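Projects > Robotics Lab > Student Reports

Teaching an Arm by Hand and by Remote Control

Tülin Değirmenci and Chalerm Luangrath 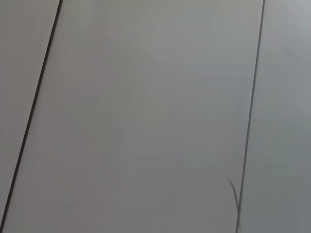 Page last changed: October, by T. Değirmenci

7 min read

Our project compared two ways of showing a robot arm the same task. The task was to move over a flat gray surface, find a seam between two panels, and follow it from one end to the other. In the first method, one of us held the arm and guided it. In the second, we drove it from a handheld controller and watched the wrist camera on a monitor.

We recorded 18 demonstrations by hand and 15 by remote control. After we cut the pauses at the start and end, the longest run had 1,752 frames. Leonie Rüegg wrote the script that did the cutting.

Guiding by hand was easier to learn. Chalerm's first run was usable. The problem was that we pushed the wrist down without meaning to, and the height changed along the seam. Remote control kept the height steadier but was slow, and both of us tended to overshoot and come back.

The wrist view was harder to work from than we expected. The panels are plain and close in color, so with the camera near the surface the seams are almost all there is to steer by. They also differ in how dark they look. In the view at the top, the left seam is nearly black and the right one is a softer gray. A thin dark strand, maybe a hair or a fiber, shows next to the right seam near the bottom. Our line finder works on dark edges, so we added a minimum length for anything it accepts as a seam.

Selim Tekin looked over the logs and asked us to drop nine runs where the arm had stopped partway. We trained only on the rest. The test results are in the next section of the report.

2 comments | 4 shares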